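Posted in: Home Diary | 2 comments

July, early morning

I slept badly because of the heat, so at 7 I stopped trying and decided to do the floor. I have promised it to myself since the move from Gorkow, and every day I found something else more important. The tiles are pale and they show everything. In the last apartment the floor was brown and I think I was a happier person there.

Elsie McKinnon from downstairs gave me her mop when I moved in, and it is a good mop, but it only pushes the dirt into the corners. My grandmother did her kitchen on her knees with a folded cloth, and I wanted to try it her way. I took the old dark gray one which I use for everything, folded it into a square and began by the door, with no shoes.

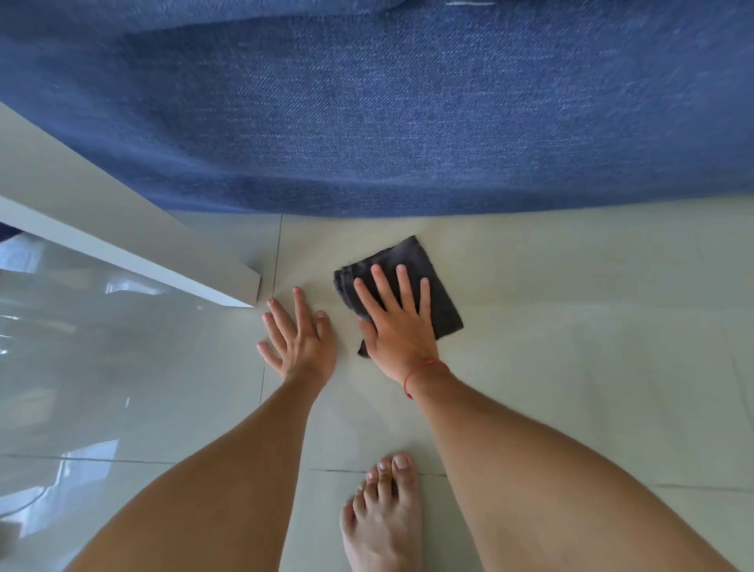
What I learned about the tiles

It goes slowly. You must press with the flat hand, and the other hand must hold your weight, so after some time both wrists are tired and not only the one that works. I turned the cloth when one side became dirty, and then I folded it again the other way. There is a stain near the stove that did not move at all. I tried vinegar, then the Prulten powder that Dorottya Hegyi left here, and it is maybe a little lighter. I will ask her how long it has to stay on.

I kept my red string on the wrist the whole time. I always forget to take it off.

The kitchen took me until nearly ten - much longer than I planned - and the hall is still waiting. My knees hurt, so tomorrow I will put a towel under them. For lunch I had cold soup and bread, standing by the window, as I did not want to walk on the floor yet.

Recent entries
- The curtain rod, second try
- A letter from Gorkow
- Plum jam, 2 jars only
- Dorottya comes for coffee

Contact | Archive | Back to top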